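How a Student Robotics Club Teaches a Robot to Pick Up Cloth
By Melaniia Ivanyshyn
For readers in grades 4 to 6

A robot does not know what a sock is. It has motors, sensors and a computer, and the computer needs examples. At the Kandach club, students make those examples by hand. Their project is called Prerklow.

Each student holds a gripper in each hand. A gripper is a tool with two jaws that open and close. The student uses it to pick up a cloth, move it and let go. One complete try is called a demonstration.
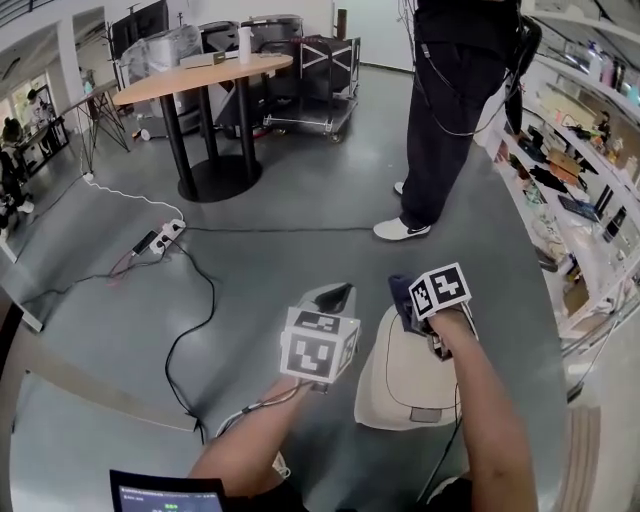 Cloth is a hard subject. A block keeps its shape when it is lifted. A cloth folds, twists and sags, so it looks different every time. The computer needs many demonstrations before it can find a pattern. In November the club recorded 766 of them. After checking, 486 were kept. The others had mistakes, such as a hand blocking the view.
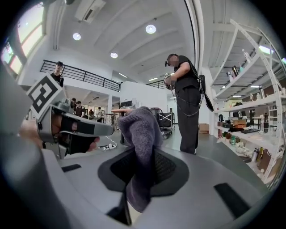 Reading time: 3 minutes

The black-and-white squares on top of a gripper are called markers. Every marker has its own pattern. Software finds the pattern in a video and measures its size and tilt. From these measurements it works out where the gripper is and which way it points. A cube has markers on several faces, so one can usually be seen when the student turns a wrist.

A demonstration has four steps:
1. Start the timer.
2. Close the jaws on the cloth.
3. Carry the cloth to its target.
4. Open the jaws and stop the timer.

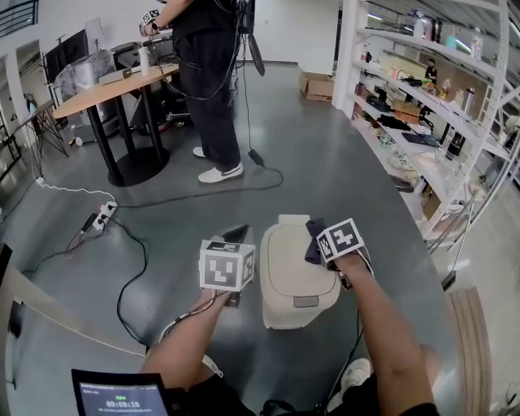 A gripper holds a dark navy cloth at the lid of a bin.

Next, the computer studies the recordings. This is called training. It compares what the camera saw with how the gripper moved, and learns to predict the next small movement. Students then test it on a cloth it has not seen before.

Words to know
Gripper: a tool with jaws for holding things.
Marker: a printed pattern that software can find.
Demonstration: one recorded try at a task.
Training: the computer's work of learning from recordings.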